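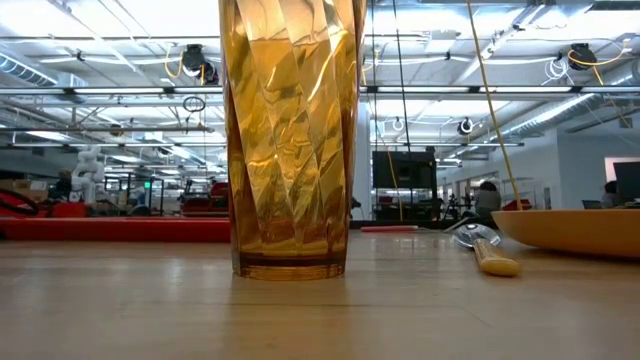

Amber tumbler and the spoon, table view

Depth keeps failing on colored glass – is it the method or me?
posted 9/28/25 by bollerow_bench

Hi all, I'm trying to reproduce the grasp result from the Clestovance write-up, the one where they skip the depth sensor for see-through stuff and predict the shape from plain color images. I trained on 3,022 grasps, same split they used. Clear glasses work great! Bowls, fine. Then I put the tall amber tumbler on the table (the one with the twisty diamond facets) and the predicted shape comes out with a big dent near the foot, and the gripper closes too low. I ran it 20 times and got 2 good lifts. The spoon next to it gives me no trouble at all, shiny head and everything. Has anybody gotten colored glass to work, or should I go back to Irel?

saraç_fan
We had the same dent. My guess is the reflection under the glass. On a glossy tabletop you get that warm amber patch right below the base and the network thinks the glass keeps going down. Try a matte cloth before you retrain anything, it's five minutes of work. If the dent goes away, add grasps on shiny tables to your training set and mix them in from the start – fine-tuning on them at the end made our clear glasses worse. Also check your masks around the foot. Ours were spilling onto the wood by a good bit and I didn't notice for weeks, ugh.

gripper_gus
just use a mug lol

tabletop_tinker
I'd look at the facets too. They throw bright streaks all over the wall of the glass, and the Clestovance set was mostly smooth cups as far as I remember. I averaged predictions from 2 camera angles and that calmed things down a lot for me, though it was slower. Irel did worse than this on my colored glass, so I wouldn't switch back yet. Post your numbers if you try the cloth!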